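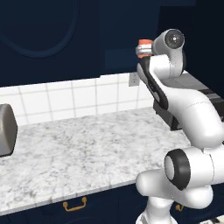 I-hsuan Yuen wrote back on the last report that a safety rule which can't be checked by a second person is only a preference, and asked how many of ours would pass that test. Fair question! When I went through the draft rulebook with that in mind, 8 of the rules failed. They were full of words like "careful" and "reasonable speed," and I'd written most of them myself, so I can't blame anybody else.

So most of this period went into rewriting. The Skanton rulebook for household arms is now at its second full draft, and every rule in it names something you can look up in a run log: a speed, a distance, a grip force, a stop time. "Approach the shelf carefully" has become a speed limit that kicks in once the gripper is within a set distance of any cabinet or shelf edge. It's a lot less charming to read, but two people going through the same log now come out with the same answer (we tried it, with the Clastton reviewers on one side and us on the other, and the few places where we still disagreed came down to one badly worded definition of "contact," now fixed).

We're still doing all the testing in the simulated kitchen, as agreed. We planned for 400 runs this period and got through 479. The extra ones are mostly repeats after I changed the shelf rule halfway through and didn't want to mix old and new results in one table. I should have frozen the wording before we started, and next time I will.

Out of those, 66 runs broke at least one rule. I know that sounds high, but please don't read it as a score for the arm. A good part of the testing was set up to push right at the limits, with tight shelves and items placed where the arm has to fold back on itself to reach them. What I care about is whether the checker caught the breaches, and whether a person reading the log would agree with it. Going through them by hand took me far longer than I'd budgeted, and I'd like to talk about paying for some reviewer time on the Clastton side for the next round.

The cup rules got the most work. The old draft only talked about force and drop height, and it had nothing to say about the space over the cup. With wall cabinets you've got the gripper, the cup and a hard edge all very close together, and a rule that only looks down will miss trouble coming from the top. The new rule sets a clearance in every direction for the whole carried load – arm, gripper and item counted as one body. 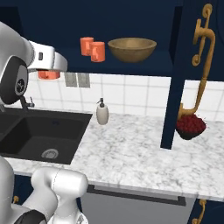 Orange cup held under the edge of the upper cabinet, with mugs and a bowl on the open shelf (simulation).

The other new section covers what the arm does when it's told to stop while holding something. People had strong feelings on this one! Sin, our working name for the stop procedure, now says hold position and keep the grip unless a person is touching the arm, and in that case ease off at a fixed rate. I like it. The Zirnbridge team would prefer that the arm always lower the item to the nearest flat surface first, and they make a decent case for it in kitchens, where there's usually a counter close by. I've put both versions in the draft, side by side, and we'll run them against each other before I pick.

Money is fine apart from the reviewer time. The computing bill came in under plan even with the extra runs, and I'd like to move what's left over to the review line if you're okay with that.

Still open on my side: the glossary, which is a mess, and the section on who signs off when a rule gets changed in the middle of a test series (see my confession further up). I'm hoping to have both with you in May, along with the stop comparison. If you only have time to read one part of the draft before then, make it the definitions at the front and mark up anything you'd read two ways.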